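Relabeling failed grasps: what 627 bad episodes were worth

Most of the work on the two-arm table this June went into one question: whether failed teleoperation episodes are useful for training if the labels are good enough. 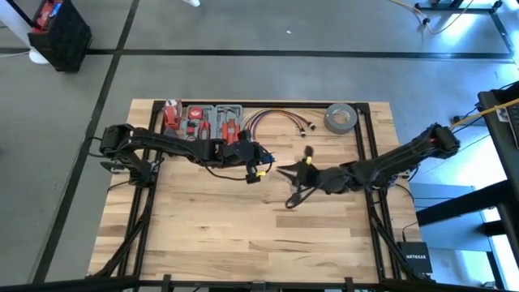 Background

The Carnomier policy is a plain behavior cloning setup. It takes one head view plus joint positions and predicts a short chunk of joint targets for both arms. Until now it was trained only on episodes the operator marked as successful. Everything else went into a folder and stayed there. By the time I looked, that folder held 627 episodes, against 3,000 good ones.

Pliers, screwdrivers and jumper wires make up most of the object set. The wires account for a large share of the failures. They shift when touched, and a grasp that looks fine at the approach often closes on one strand or on none.

Method

A failed episode is rarely bad from start to finish. Usually the reach is fine, the grasp misses, and the operator gives up a few seconds later. I cut each one at the last timestep where the action was still reasonable and kept everything before the cut. The cut point came from a small classifier trained on hand-marked segments, using gripper current and the gap between commanded and measured finger position.

The second part was a retry label. Where an operator missed, opened the gripper and tried again, I kept the whole recovery and gave it more weight in the loss – 4 times the normal weight, picked from a very coarse sweep. The missed closure itself was masked out.

The baseline used the same network, the same number of gradient steps and the same seeds. I also ran a version with the failed episodes added whole and unlabeled.

Result

Trimmed data alone did almost nothing for the rigid tools. The retry segments helped on the wires, where the policy now reopens and tries again instead of lifting an empty gripper. Adding the failures whole made things worse on every object – it learned to hover.

Handovers between the arms did not improve. There were only 2 usable recoveries during a handover in the whole folder, so I would not read much into that.

Open issues

The classifier was fitted on data from the Sutbridge table and has not been checked on the Vumcombe one, where the finger pads are different. The Oshima baseline still needs a rerun with the new masking code. I also want to sweep the retry weight properly, with the wire episodes held out by operator.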